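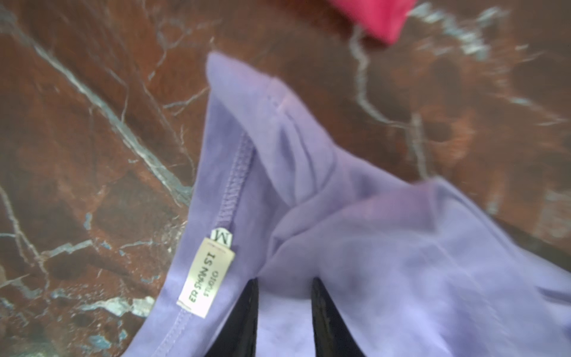 Home | Posts | Treaties | Archive | Contact

2 min read

The Government of Drosia has now confirmed that the port access agreement with Fembridge will be put before the assembly in June. Members will have 11 days to read a text of more than 1,000 pages, including 12 annexes that remain classified.

Minister Selina Pfister told the assembly last year that no foreign vessels would be stationed at Kirner. Article 2 permits exactly that, subject to renewal by exchange of letters. Sobia Mirani, for the opposition, has requested that the annexes be released before any vote. The request is reasonable, and the Minister should grant it in full.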